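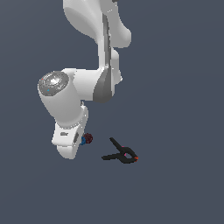 Arms for bench chores: ready or not?
General Automation > Light duty

benchrat54
Joined December
We run a small repair shop, and the last 20 minutes of every shift go to putting hand tools, clamps and odd parts back where they belong. Brostdale quoted us for a single-arm cell to do it overnight. I've been stepping through simulation renders before I spend anything. Arm from above, plain gray surface, no bins, no clutter. My question is narrow. Can a machine clear a bench of mixed small items today, without a person standing next to it?

rowbotham_r
No. Next question.

More seriously, you're looking at the easy version. Plain background, few items, nothing stacked. Your bench has rags, swarf and a coffee cup on it. Work out the failure rate per pick before you look at cycle time.

kdawber
I disagree with the flat no. It depends on the item list. Rigid parts with a handle are fine. I'd sort your inventory like this:

1. Rigid, graspable from above. Screwdrivers, sockets, short handles. Automate these first.

2. Rigid but awkward outline. Spring clamps are the usual offender. With the handles splayed you have a long thin arm at one angle, another arm at a second angle, and a loop at the jaw end. The center of the outline can fall on open space, so a planner that aims for the center closes on air.

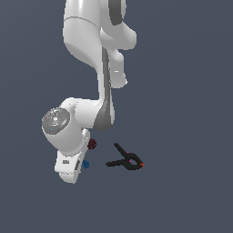
3. Small and round. Anything ball-shaped moves when a finger touches it. Slow the approach and close on both sides at once, or use a cup.

4. Soft. Rags, gloves, bags. Leave these to the person.

benchrat54
Useful, thanks. Category 2 is most of our bench. We own 144 spring clamps.

rowbotham_r
Then category 2 is your whole project. Also ask what happens when one item lies under another. A top-down segmenter will happily merge the two and hand you one grasp for both.

kdawber
Agreed on overlap. On single rigid items I still say it's workable. Look at the view down the gripper:

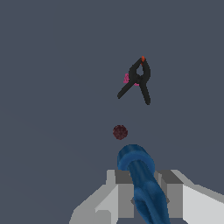 Blue handle between the fingers, dark ball ahead of it, clamp farther up.

A finger on each side of a cylinder is a sound grasp. What I'd want to know is how much the handle can rotate between the pads when it contacts something. Renders won't tell you that. Pad friction in most simulators is a number somebody typed in.

rowbotham_r
Which is my point. We ran 1,245 simulated picks on a Remau cell and were pleased with ourselves. On the real bench the same settings dropped anything with oil on it. We got it working with new pads and a second attempt on every miss, but it took until December and the shop had gone back to doing it by hand.

benchrat54
Did the second attempt need a new camera pose, or the same one?

rowbotham_r
New one. Retrying from the same pose repeats the same mistake. Budget 2 poses per item minimum.

kdawber
Same here, and check what the hand hides in each pose. A small part tucked beside the housing can be half lost from a side view even with little else on the bench.

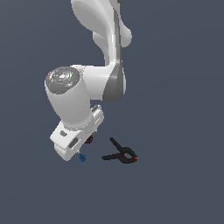
Roland Birkett
Moderator, Grikalgate Controls

Moved this from Hobby to Light duty. Two remarks from the integrator side.

First, "unattended" has a cost that isn't in the arm quote. You need a rule for what the cell does after a failed pick: skip, retry or stop. For overnight tidying I'd skip and log. An item left on the bench costs you a minute in the morning.

Second, I think both of you are arguing about grasping when placement is harder. Dropping a clamp in a tote is simple. Hanging it on a rail means opening the jaws or finding the loop, and I wouldn't quote that on one arm. If totes are acceptable, ask Brostdale for a trial with your own clamps, oily ones included.

benchrat54
Totes are acceptable. The rail was my boss's idea. I'll ask about the trial and post the pick log if they agree to it.

rowbotham_r
Post the misses too.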